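Workshop notebook, December – the Stultville desk

Back in the front room for the afternoon, mostly to sort out the lamp and the plant.
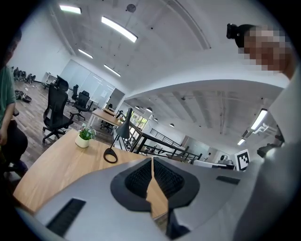

Where things stand

I've been going back and forth on this desk for far too long, so I'm writing it down before I change my mind again. The desktop stays. It's wood, a light honey color, and I like it a lot more than the gray one we had in the Dreto office (sorry, Kerstin, I know you picked that one!). Black lamp, white pot, bit of green – that's the whole look and I don't want anybody adding a pen tray.

The lamp

I love the ring base. You can see desk right through the middle of it, so it doesn't feel like a big lump sitting there, and the thin arm keeps out of the way when two people are leaning over the same sheet of paper. The cone shade points straight down, and that's where I want it for drawing. For reading it needs to come up a bit. Kerstin Sauerland wants it 30 cm in from the back edge and I want 20, so we'll try hers first and see who complains.

Still to do: find a bulb that isn't so blue. The Fikre catalog has a warm one on page 13, but they only list it in boxes of ten and I am not buying ten bulbs for one lamp. Ask Tenurard if they'd split a box with us.

The plant

It's got its tiny white flowers and I'm ridiculously pleased about it. I keep wanting to move it closer to the lamp and then I remember what I did to the last one, poor thing. So it gets its own spot, and water goes in at the sink, NOT on the desk. We've had one ring on the wood already and it took me a whole lunch break with the oil and a rag to get it out.

Oil and finish

Sanded the test offcut with 400, then 1000, then one thin coat of oil. The 1000 was overkill – feels lovely, looks exactly the same. Next time I'd stop at 400 and go have a coffee. Leave the offcut on the shelf overnight and check if it's still tacky before anyone touches the real thing.

Also, whoever has my good tape measure, please put it back in the top drawer. I've been using the floppy sewing one all afternoon.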